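Catach opens June orders for Mok two-arm kitchen kit
Mondomby, 2/2/18 - for immediate release
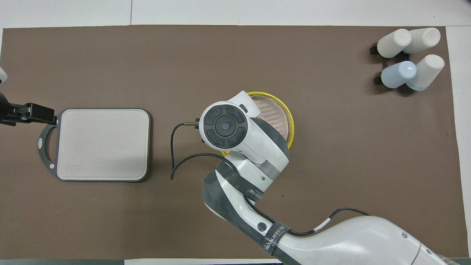 What does the Mok kit do?
It gives a pair of robot arms a set of everyday table jobs to work on, things like picking up a cutting board, moving a plate, putting cups on a rack. Software, job files and setup guide all come with it.

Catach said today that Mok will ship in June. First run is 100 kits, with nearly half already spoken for by schools and small labs. Orders open now thru the Catach sales desk.

Price is $1219 per kit. Arms not included - Mok is made for labs that allready own a pair and want something useful for them to do.

What's in the box: Simby control software, 20 ready-made table jobs, printed setup guide, one year of updates. Extra job packs later in the year, prices to come.

"Labs kept telling us the same thing. They get the arms bolted down and then spend months picking tasks," said Citlali Chávez, head of product at Catach. "We wanted them working the first week. Plates, cups, a cutting board. Stuff you can buy anywhere."

Ten test sites had early copies over the winter. Welington Frota ran one of them, and asked for a slower start speed and a clearer stop screen. Both are in the shipping version.

"Setup took us an afternoon. The guide could of been shorter," Frota said. "The cup jobs are the hard ones, my students like those best."

Simby works with most common arms. Full list on request. Grippers can be different left and right, each side is set up on its own.

Discounts for orders of five kits or more. Demo visits in Mondomby by appointment only, spaces limited.

Press contact: Simone Moura, Catach press office
Sales: Sebastião Nogueira, Catach sales desk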